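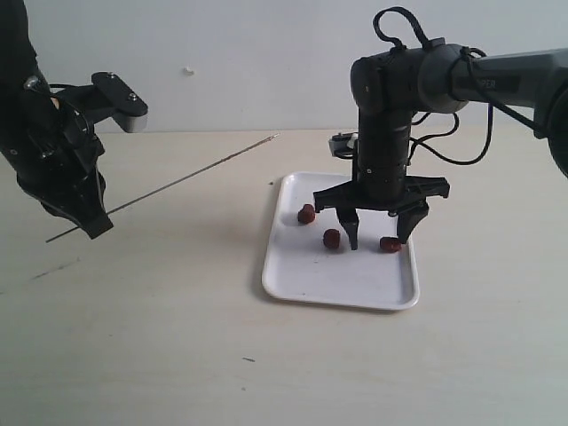 Re: [수집] 꼬치 끼우기 에피소드, 어디까지 받을지
보낸 사람: Adwoa Dramani
날짜: 2021년 10월 22일
받는 사람: Noltelska 데이터 메일링 리스트

급하게 답장드려요. 회의 들어가기 직전이라 두서없습니다.

배치는 첨부한 대로. 왼팔이 꼬치, 오른팔이 집기, 트레이는 흰색 직사각형. 당분간 이대로 고정합니다. 트레이 위치만 에피소드마다 조금씩 옮겨주세요. 크게 말고 손바닥 하나 정도.

> 지금까지 꼬치 작업 945개 올렸습니다. 그중 163개는
> 꼬치 끝이 재료에 닿기 전에 끊긴 것들인데 지워도 될까요?
> 그리고 Vakutwood 쪽에서는 실패한 것도 다 달라고 하고
> Bangera 쪽은 성공만 달라고 해서 기준을 모르겠습니다.
> 한 에피소드에 재료를 몇 개까지 놓는지도 정해주세요.
> 저는 세 개로 하고 있었습니다.

지우지 마세요!! 163개 전부 별도 폴더로. 라벨은 "중단"으로만 달아주시고 실패랑 섞지 말 것. 중단이랑 실패는 다릅니다. 떨어뜨렸거나 빗나간 건 실패, 조작자가 멈춘 건 중단.

Vakutwood / Bangera 건: 우리는 다 모으고 내보낼 때 거릅니다. 필터는 Drendex 스크립트에 이미 있어요. 옵션 이름이 바뀌었으니 위키 다시 확인해 주세요 (제가 아직 안 고쳤으면 죄송, 오늘 중으로 고칠께요).

재료 개수는 세 개 그대로. 대신 간격 다양하게요. 지난 묶음 보니까 다 비슷비슷하게 놓여 있어서 모델이 위치를 외워버립니다. 붙은 것도 좀 넣고, 트레이 가장자리 쪽도 좀 넣고. 가장자리는 턱이 있어서 손가락 걸리기 쉬움. 천천히.

꼬치 각도도 마찬가지. 시작 자세가 매번 똑같으면 쓸모가 반입니다. 12개마다 왼팔 시작 자세 바꿔주세요. 끝이 벽 쪽으로 가는 것, 오른팔 쪽으로 가는 것 둘 다 필요. 단 뾰족한 끝이 오른팔 케이블 쪽으로 가면 바로 정지.

목표는 3000개 넘게, 3월까지. 빡빡한 거 압니다. 그래도 속도 올리려고 동작 급하게 하지는 말아주세요. 급하게 한 시연은 학습하면 그대로 급하게 나와요. 지난번에 봤죠.

아 그리고 책상. 얼룩이랑 점 같은 거 닦지 말고 그냥 두셔도 됩니다. 배경이 조금씩 다른 게 오히려 나아요. 트레이는 묶음 끝날때마다 닦아주시고.

파일 이름에 조작자 이니셜 빠진 게 많습니다. 업로드 전에 꼭 확인. 나중에 찾아 붙이는 게 훨씬 오래 걸려요.

질문은 리스트로 주세요, 개인 메일 말고. 다른 분들도 같은 걸 물어보셔서요.

Adwoa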